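Opinion - Let the students do the boring part

Every summer I hear the same complaint from parents, and this year I heard it in three languages. Their child joined a robotics club, and after two weeks the child has not built a robot. The child has picked up small boxes and put them down again. One father told me, quite politely, that he did not pay for his daughter to play grocery store.

I understand him. I came to this country as an adult, I learned engineering from very strict teachers, and for a long time I also believed that a robotics class means motors, screws and a competition at the end with a loud crowd. I want to explain why I changed my opinion, and why I think our club in Darnell is right to spend the first half of its summer project on what the students call, with some pain, "the picking."

The project is simple to describe. The students teach a machine to pack and unpack small items by showing it how a person does this. They hold the gripper by its handles, they perform the task, and each performance is saved as one recording. We set the goal for July at 500 recordings. The students thought it would take them a weekend. At the end of the first week they had 83, and after we looked at them together, a good part had to be thrown away.

This was the best lesson of the year, and I did not plan it. The recordings were bad for very human reasons. One student always took the item from the same side. Another was so quick that the jaws closed before they were in the right place, and then he corrected himself in a hurry. Two friends had never agreed on what "finished" means, so one of them stopped when the item touched the table and the other one stopped when the jaws were open and away. The machine cannot ask which of them it should believe. The students had to sit down and write a rule, in plain sentences, and then they had to follow their own rule, and this was harder for them than any wiring I have given them.

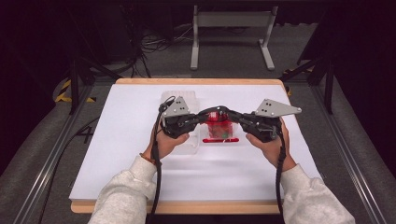 People who are against this kind of work have two arguments, and I take both of them seriously.

The first argument is that it is not engineering. A student who repeats a motion many times is doing the work of a factory, they say, and we send children to school so that they have something better. I agree that repetition alone teaches very little. But our students do not only repeat. After every session they must look at what they have made and say what is wrong with it. They argue about it. In the third week a girl of 14 stopped the whole group because she noticed that all the recordings began with the item in nearly the same spot, and she asked what would happen when somebody puts it in a corner. I had no need to add anything. I have met adults with a diploma who do not ask this question.

The second argument is about competitions, and here I am less calm. Many clubs in our region prepare for the Skirnorer Cup, and the Cup gives points for what the robot does in the arena during a few minutes. It gives no points for how the robot learned to do it. So a club that works carefully with its data gets the same score as a club that was lucky, or sometimes a lower one. Parents look at the ranking, they see that we are in the lower half, and they ask me what we did all summer. I would like the Cup to ask every team for a short logbook and to give it real weight. Some coaches told me that nobody will read it. Then let the teams read each other's, I answered. The students would be stricter judges than we are.

I must also admit where we made mistakes. We started with no explanation at all, and this was unfair to the students and to the families. A beginner needs to see the machine try something early, even if it fails, to understand why the recordings matter. Next year we will train a first, weak version after a few days and show it to everybody. I also think our sessions were too long. Attention is a real limit - mine is too - and the recordings from the last part of an afternoon were clearly worse than those from the beginning.

The father who spoke about the grocery store came to our open evening. His daughter explained to him why she had deleted 85 of her own recordings and made them again. He listened with his arms crossed. He asked her if the new ones were better, and she said that most were, but that she was still not happy with the way she opens the jaws. Then she went to get her notebook to show him.

She has already signed up for next summer. He still wants to know when they will build something, and I have promised him a date.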